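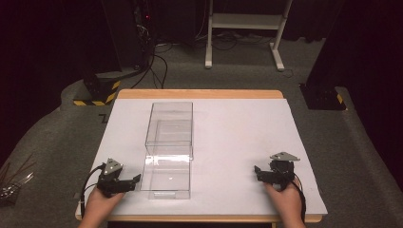 Contents | Previous chapter | Next chapter | Glossary | Index

Chapter 7: Stopovers and Baggage Rules

A stopover is a planned break in an air journey, at a point between the origin and the final destination, that lasts longer than the connection time allowed by the fare. The distinction between a stopover and a connection governs how the fare is built, whether a second charge applies, and what becomes of the traveller's checked bags. Carry-on liquids are treated separately, and screening points commonly ask for them in a clear container. A see-through plastic box, such as the one standing on the white board at the opening of this chapter, shows the property that matters to a screening officer: the surface beneath it can be seen through its walls. Size limits are set by the authority at each airport and must be checked for every point where the traveller is screened again, including the stopover point.

7.1 Fare construction

In the examples that follow, the carrier is Dellorberg and the itinerary runs from Melbourne to a northern destination by way of Orellana. The through fare permits a connection of any length up to the limit in the fare rules. Once that limit is passed, the journey is priced in one of two ways. The carrier may add a stopover charge to the through fare, or it may break the fare at Orellana and price each sector by itself.

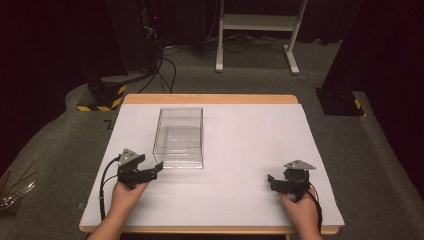 The second method is usually dearer, but there are exceptions. Where a seasonal fare is in force on one sector only, the sum of the sectors can fall below the through fare. A consultant should price both methods before quoting - the reservation system will not always offer the cheaper one first.

Fare rules are read in a fixed order: eligibility, season, routing, stopovers, then penalties. A routing that fails at the third step cannot be rescued by a generous stopover rule at the fourth. 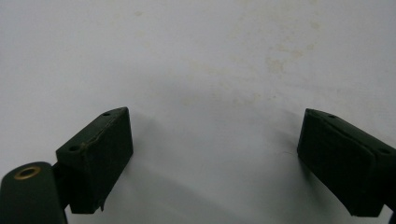

When does a connection become a stopover?
It becomes a stopover when the time between scheduled arrival and scheduled departure exceeds the limit written in the fare rules. A delay on the day does not change the status of the booking.

7.2 Checked baggage

Bags on a connecting itinerary are normally labelled to the final destination. Bags on a stopover itinerary are labelled to the stopover point and must be collected there. The allowance for the onward sector is then assessed afresh at check-in.

Difficulties arise when the two sectors are flown by different carriers. Suppose the onward sector is operated by Dakex, whose allowance is 2 pieces, and the first carrier works by weight. The allowance printed on the ticket applies to each sector as shown, and the consultant should read out both entries to the traveller.

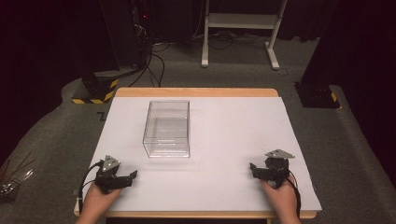

Who is responsible for excess baggage charges at the stopover point?
The traveller pays them to the carrier operating the onward sector, at the rate in force on the day of departure.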